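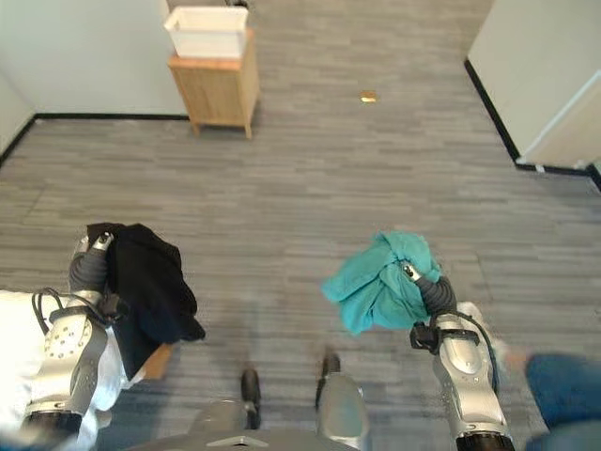

Tips for Getting a Bedroom Ready for the Skomura Laundry Pickup Service

Filed under: Bedroom, Laundry, Home Robots
By Consuelo Salazar

Skomura rents a two-armed humanoid by the visit for clothes pickup. The robot collects garments from beds and floors and carries them to a bin. It does not sort, wash or fold. A visit is billed at $37, with a minimum of 3 visits. The notes below apply to the bedroom program only.

Bin placement

Use an open-top bin with rigid sides. Collapsible mesh hampers tip when a sleeve catches on the rim. Set the bin on a low cabinet or nightstand against a wall, and leave the floor in front of it open. Bins with lids are not supported.

White bins against white walls worked in my tests. The setup sheet recommends a contrasting color, and I saw no difference in 6 runs with each.

Bedding

Make the bed before the visit. It does not need to be neat, but the duvet should lie in one layer, with no blanket bunched on top. Put clothes on the open part of the duvet, away from the pillows. Leave space between pieces. Two shirts that overlap are usually picked up as one.
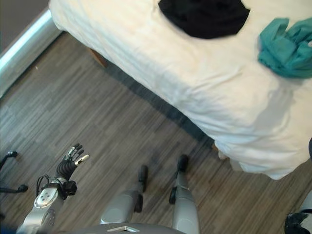

Black and teal garments on a white duvet. Dark or saturated colors on plain bedding are the easy case.

White clothes on white bedding are the hard case. Of the missed items in my log, most were white undershirts and pillowcases. Put these in the bin yourself, or lay them on the floor if the floor is dark.

Floor

Pick up coins, chargers and hair clips first. Fold back any rug with a raised edge or fringe. The robot needs a clear path along at least one long side of the bed and from there to the bin. Stands and floor lamps can stay if their feet are out of that path. 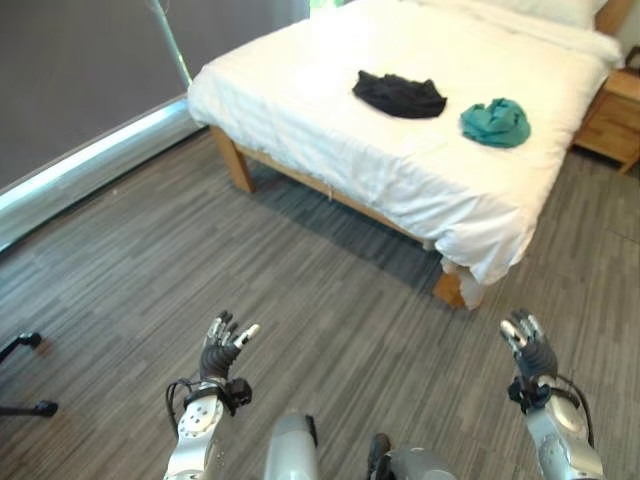 Lower the blinds if the window faces the bed and the visit falls between noon and 4 p.m. Glare on a light duvet flattens the folds and slows the search. A ceiling light is enough to work by.

Clothing

Empty all pockets. Close zippers. Remove belts. Bras and anything with long straps should go in a mesh bag, and the bag is then handled as one item. Knits are fine. Wet towels are excluded under the service terms.

Scheduling

Book online or by phone. Graciela Yáñez at the Mansilla branch confirmed that the service area was extended to Brotenholm in May. Households with stairs need one visit per floor.

Error codes

Code 102 on the phone app means the bin was not found. Move the bin forward to the edge of the cabinet and press Resume.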